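Moriarty M30 Towbar Wiring Kit for Electric Utes

The M30 is a plug-in trailer wiring kit for electric and plug-in hybrid utes. It runs the lights on a trailer, caravan or boat trailer without cutting into the vehicle's own loom. It is stocked at our Trenville counter and can be posted from there.

Why a separate kit for electric utes

Most older utes let you splice the trailer plug straight into the tail light wiring. Newer electric models watch the current on each lighting circuit, and an extra set of globes can bring up a fault on the dash. The M30 takes only a signal from the tail lights. Power for the trailer comes from the 12-volt battery through its own fused lead.

The control module is sealed and sits behind the rear bumper or inside the tray wall, depending on the vehicle. The mounting bracket has been changed for this version and now takes two bolts in place of the single centre bolt on the old one.

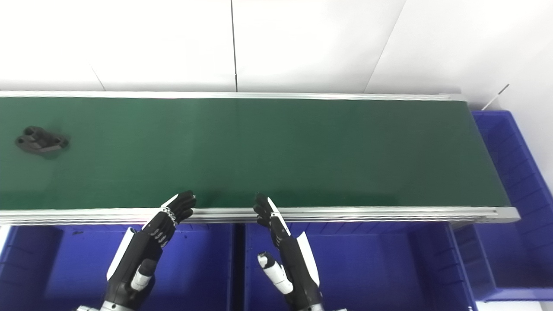

The loom is long enough for dual-cab utes with a full-length tray. On shorter vehicles, fold the spare length back and tie it to the chassis rail, clear of the high-voltage cables. Orange cables must not be moved, clipped to or used as a support.

What's in the box

Control module and bracket
Rear loom with flat seven-pin socket
Battery lead with 30 amp fuse and holder
3 adhesive cable mounts
8 cable ties
Fitting instructions

Fitting time

Allow roughly 3 hours for a first install. Noreen Rafferty at the Trenville workshop can book a fitting if you would sooner leave it to us. Bring the vehicle with the towbar already on – we don't supply or fit towbars.

Not included

The kit does not include a brake controller. Trailers with electric brakes need one fitted separately. The Prena in-dash controller works with the M30, and the blue brake wire is already run to the module end of the loom.

Ordering

Part number M30-58. Kits ordered before noon normally leave the same day. Freight to Ciltmont and nearby towns is included in the price. For trade accounts or fleet orders, ask for Lorcan Phelan at the parts desk.

Unused kits can be returned within 30 days in the original box.

Page updated 16/07/2025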